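사건·사고 > 기획

12월호 | 글 마농 라부아(Manon Lavoie)

새벽 5시의 전화, 그리고 17개의 계좌

전화는 늘 새벽에 왔다. 투란 하셰미는 그 시간을 정확히 기억한다. 5시. 알람보다 먼저 울렸다고 했다.

"은행 보안팀이라고 했어요. 목소리가 피곤해 보였고. 그래서 믿었죠."

피곤한 목소리라서 믿었다. 녹취를 들어보면 무슨 말인지 안다. 상대는 하품을 참는다. 키보드 소리가 난다. 뒤에서 누가 커피 마시겠냐고 묻는다. 야간 근무 사무실의 소리. 경찰은 나중에 이 배경음이 녹음 파일이었다고 결론 냈다. 같은 커피 얘기가 다른 피해자 녹취에도 나온다. 같은 억양, 같은 자리에서.

하셰미는 스코르키벤트의 경리 직원이었다. 환기 설비를 만드는 회사. 크지 않다. 돈이 들어오고 나가는 계좌가 하나, 급여 계좌가 하나, 그 두 개를 다 그가 만졌다. 12년 가까이 일했고 숫자가 안 맞은 적이 없다고 동료들은 말한다.

그날 나간 돈은 세 번에 나뉘어 있었다. 첫 송금은 아주 작았다. 3134크로나. 시험용이었을 것이다. 통과되자 나머지가 나갔다.

하셰미는 그 첫 숫자만 외운다. 나머지는 적어둔 걸 봐야 안다.

수법 얘기를 좀 해야겠다. 새로운 건 아니다. 메드라노 사건 때 이미 한번 나왔던 방식이다. 메드라노는 냉동 수산물 수입업체였는데 재작년 겨울 똑같은 전화를 받았다. 보안팀을 사칭하고, "지금 누가 귀사 계좌에서 돈을 빼고 있다"고 겁을 주고, 막으려면 돈을 "안전 계좌"로 옮기라고 한다. 안전 계좌라는 건 없다. 은행에 그런 상품이 없다. 그런데 새벽에 그 말을 들으면 있을 것 같다.

달라진 건 준비다. 이번 일당은 회사의 송금 일정표를 알고 있었다. 월요일 오전에 협력업체 대금이 나간다는 것, 결재는 하셰미가 먼저 올리고 사장이 나중에 확인한다는 것, 사장이 그 주에 출장이라는 것까지. 검찰 공소장에는 이 부분이 네 줄로 정리되어 있다. 네 줄인데 읽고 나면 기분이 나쁘다. 누군가 몇 주 동안 그 회사의 이메일을 읽고 있었다는 뜻이라서.

침입 경로는 시롤릭스였다. 거래명세서를 주고받는 프로그램. 스코르키벤트 직원 누군가가 가짜 로그인 창에 비밀번호를 넣었고, 그게 누구인지는 끝내 안 밝혀졌다. 수사팀은 안다는 얘기도 있고 모른다는 얘기도 있다. 물어봤지만 답은 못 받았다.

돈의 흐름은 이렇다. 스코르키벤트 계좌에서 나간 돈이 17개 계좌로 쪼개졌다. 걸린 시간이 480초. 8분이다. 은행의 이상거래 시스템이 경고를 띄웠을 때 돈은 벌써 세 번째 계좌들을 지나고 있었다. 경고는 떴다. 뜨긴 떴다. 담당자가 하셰미에게 확인 전화를 걸었는데 통화중이었다. 사기범이 전화를 안 끊게 했으니까. "끊으시면 차단이 풀립니다." 녹취에 그 말이 다섯 번 나온다.

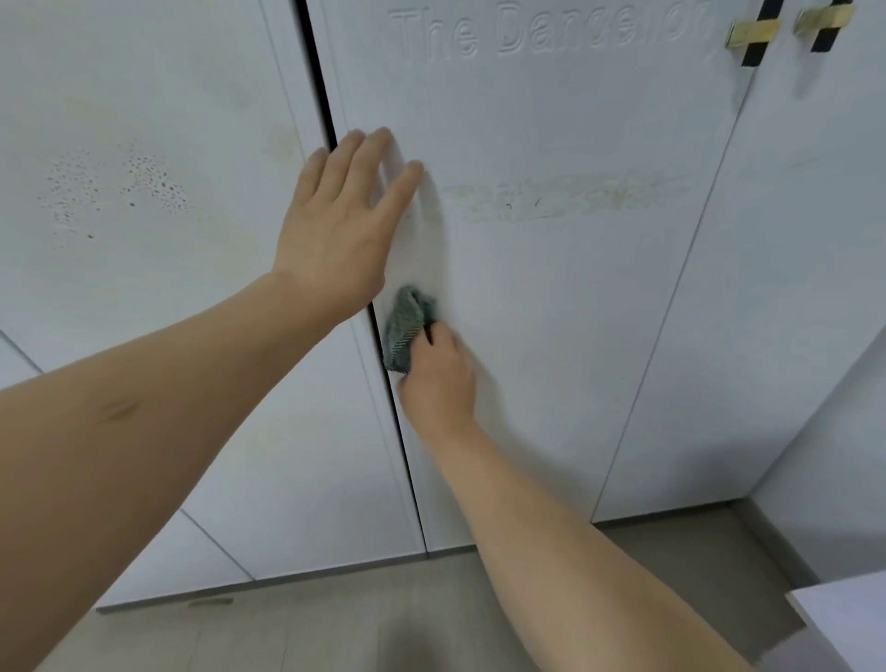 그렇다면 회사는 돈을 돌려받을 수 있는가? 일부는 가능하지만 계좌가 동결된 시점에 남아있던 잔액까지만이고, 나머지는 형사재판과 별도로 민사 소송을 내야 한다.

동결된 계좌는 다섯 개였다. 나머지 열두 개는 비어 있었다. 명의자를 찾아가 보면 학생이거나, 실직자거나, 자기 계좌가 있는 줄도 모르는 노인이다. 통장을 빌려주면 수수료를 준다는 광고를 보고 넘긴 사람이 일곱. 이 사람들도 기소됐다. 그중 한 명은 법정에서 자기도 피해자라고 했는데 판사가 받아들이지 않았다. 받은 수수료로 휴대폰을 바꿨다는 게 문자에 남아 있었다.

주범으로 지목된 두 사람은 스코스타르라는 콜센터 회사의 전직 상담원이다. 스코스타르는 진짜 회사고, 진짜로 여러 업체의 고객 상담을 대행한다. 회사 측은 두 사람이 퇴사한 뒤의 일이라 아는 바가 없다고 했다. 서면 답변 두 문장. 그게 다다. 전 동료 한 명은 통화에서 조금 더 말해줬다. 이름은 안 쓰기로 했다.

"둘 다 잘했어요 상담을. 화난 고객 진정시키는 거. 특히 한 명은 진짜 잘했어요. 교육 자료에 그 사람 통화가 들어갔으니까."

그 교육 자료가 아직 쓰이는지 물었더니 모르겠다고 했다. 자기도 그만둔지 오래라고.

재판은 예상보다 느리게 간다. 첫 공판은 통역 문제로 밀렸고 두 번째는 변호인이 바뀌어서 또 밀렸다. 방청석에는 사람이 거의 없다. 사기 재판이 원래 그렇다. 엑셀 표가 화면에 뜨고, 수사관이 계좌번호를 한참 읽고, 다들 서류를 넘긴다. 오전 공판 내내 송금 내역만 본 날도 있었다. 피고인 한 명은 졸았다.

변호인 주장은 단순하다. 전화를 건 사람과 돈을 옮긴 사람이 다르다는 것. 목소리가 의뢰인 것이라 해도 돈이 어디로 가는지는 몰랐다는 것. 검찰은 음성 감정서를 냈고 변호인 쪽도 음성 감정서를 냈다. 결과가 서로 반대다. 재판부가 세 번째 감정을 맡겼는데 그게 언제 나올지는 미정.

그 사이 하셰미는 회사를 그만뒀다. 해고는 아니다. 사장은 붙잡았다고 하고 하셰미도 그건 맞다고 한다.

"붙잡았어요. 근데 제가 송금 버튼을 못 누르겠는 거예요. 급여 날인데. 사람들 월급인데 손이 안 가요. 옆자리 직원이 대신 눌렀어요. 두 달을 그렇게 하다가 안 되겠다 싶어서."

지금은 서점에서 일한다. 카운터는 안 본다. 입고 담당. 책 상자 뜯고 수량 맞추고 꽂는다. 숫자 맞추는 건 여전히 좋다고 했다.

피해자 쪽 책임을 묻는 목소리도 있다. 안 쓸 수가 없다. 스코르키벤트의 보험사는 지급을 거절했는데 이유가 "직원이 자발적으로 이체했다"는 거다. 약관상 해킹은 보장되고 속아서 보낸 돈은 보장되지 않는다. 시롤릭스 계정이 뚫린 건 해킹이고 하셰미가 버튼을 누른 건 해킹이 아니다. 한 사건인데 보험에서는 둘로 갈린다. 회사는 이의를 냈고 결과를 기다린다. 사장은 이 얘기를 할 때 제일 화를 냈다. 사기범 얘기할 때보다 더.

메드라노는 못 버텼다. 당시 잃은 돈이 두 달치 매입 대금이었고, 거래처가 먼저 돌아섰다. 문 닫은 창고에 지금은 다른 업체가 들어와 있다. 당시 경리 직원은 인터뷰를 거절했다. 문자로 짧게 왔다. 그 일은 다시 말하고 싶지 않습니다, 죄송합니다. 죄송할 일이 아닌데.

두 사건이 같은 조직인지는 확정되지 않았다. 수사팀은 커피 얘기가 들어간 그 배경음을 메드라노 녹취에서도 찾고 있다. 메드라노 쪽 녹취는 음질이 나쁘다. 휴대폰을 스피커로 틀어놓고 다른 전화기로 녹음한 거라서 잡음이 심하고 중간이 빈다. 복원 업체에 넘어간 게 지난 가을이다.

취재하면서 은행 세 곳에 같은 걸 물었다. 고객이 통화중일 때 이상거래가 잡히면 어떻게 하느냐. 한 곳은 일단 멈춘다고 했다. 한 곳은 금액에 따라 다르댔다. 나머지 한 곳은 내부 기준이라 공개할 수 없다고. 스코르키벤트의 주거래 은행이 그 나머지 한 곳이다.

하셰미는 요즘 밤에 전화기를 꺼둔다. 처음엔 무음이었는데 화면이 켜지는 것도 싫어서 아예 껐다. 어머니가 연락이 안 된다고 뭐라고 해서 집전화를 새로 놨다. 번호를 아는 사람은 가족뿐이다.

세 번째 음성 감정 결과가 나오면 공판이 다시 열린다. 하셰미는 증인으로 채택됐다. 나갈 거냐고 물으니 나간다고 했다. 녹취를 법정에서 또 튼다는데 괜찮겠냐고 물었다.

"그건 안 괜찮죠. 그래도 가요."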